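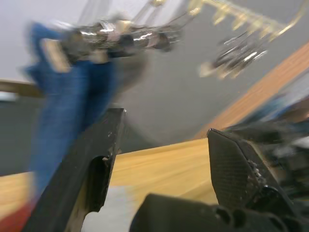
Pivik support wrote back that a gripper dropping items halfway through a lift is nearly always a force setting, and asked us to raise the closing force before sending anything else.

We had already done that before opening the ticket. Replies and test notes are kept in order below so the next group can follow them.

**Ticket:** gripper opens during lift, wrist camera blurred 
**Project:** Hadov, second-year automation module, tangled items task 
**Arm and gripper:** Pivik, on loan to the department 
**Control box:** Fernard 
**Status:** closed, with one open item

## Fault as reported

The task is to pick soft and linked items (cloth, metal chain) off a wooden tabletop and put them in a tray. Single rigid items are fine. With cloth and chain together the gripper closes, the arm starts to rise, and at some point in the lift the fingers open by a small amount and the load slips. The log gives no error. The gripper state stays at `HOLDING` throughout.

The second fault may or may not be linked. Wrist camera frames are smeared in the direction of travel, badly enough that the chain detector returns nothing. The fingers stay fairly sharp in the same frames, as they move with the camera.

## Tests

**Test 1, closing force.** Raised from the default to the highest value the task sheet allows. Slip still occurs. Cloth holds better, chain no better. Put back to default.

**Test 2, finger pads.** The gripping face has a fine grid pattern. Cleaned with a dry brush, then with alcohol. No change. The fingers have scuffs on the edges and one has a small notch at the top corner of the tip. Pivik asked whether the notch reaches the gripping face. It doesn't. They said to leave the finger on.

**Test 3, lift speed.** Halved. Slip becomes rare but a full run then goes over the time limit in the Goodwin cup rules, so this can't be the fix. Blur is much reduced, as expected.

**Test 4, cable.** Swapped the gripper cable for the one from the other bench. No change. Swapped back.

**Test 5, logging.** Turned on raw finger position logging at the control box. First useful result. The position value jumps 400 ms after the start of each lift, always at the same delay, with or without a load. So the load isn't pulling the fingers apart. Something is telling them to move.

## Reply from Fernard

Log sent to Fernard. Their answer, shortened:

> The jump matches a hold refresh. After a grasp the box sends the last target width again. If the target is stored as a width and the item has since settled thinner, the fingers will go back out to the stored width. Check whether your script calls `grip_to` or `grip_force`.

Our script called `grip_to`. It was copied from last year's block stacking work, where every item was the same width and the refresh made no difference. Cloth and chain both pack down once they're squeezed, so the stored width is too wide by the time the refresh comes.

## Change 1

Replaced `grip_to` with `grip_force` in `pick.py`. The width is now used only for the approach.

```
approach_width: from detector
close_mode: force
refresh: hold_force
```

Result: no jump in the position log at full speed. Cloth and chain held to the tray in every repeat. One later drop was a chain that had only been caught by its end link, and the log shows no finger movement for that one. Treated as a poor pick point and not part of this fault.

## Change 2, camera

Exposure was on automatic. The driver reported 11 ms under the bench lights, too long for the first part of the lift. Fixed exposure at 3,000 µs and raised the gain to make up the brightness. Frames are noisier. Silver links still smear at full speed when they swing, since that motion is separate from the arm's, but the detector now finds them in most frames.

Pivik suggested a second lamp. The bench socket is already shared with the control box, so this has to be cleared with the lab first.

## Retraining

The detector was trained on 3,820 frames, all with automatic exposure. Frames from still poses were left in. Frames from lifts were marked `blur` and held out so they can be compared with the new settings. Don't delete the held-out set. It is on the project drive under `hadov/lift_old`.

## Closed

Cause of the slip: width mode used for items that compress. Setting at fault was ours, and both suppliers have been told.

Open item: second lamp. Raise a new ticket for it and link this one. If `pick.py` is taken over for block stacking again, check `close_mode` first, as force mode will mark the foam blocks.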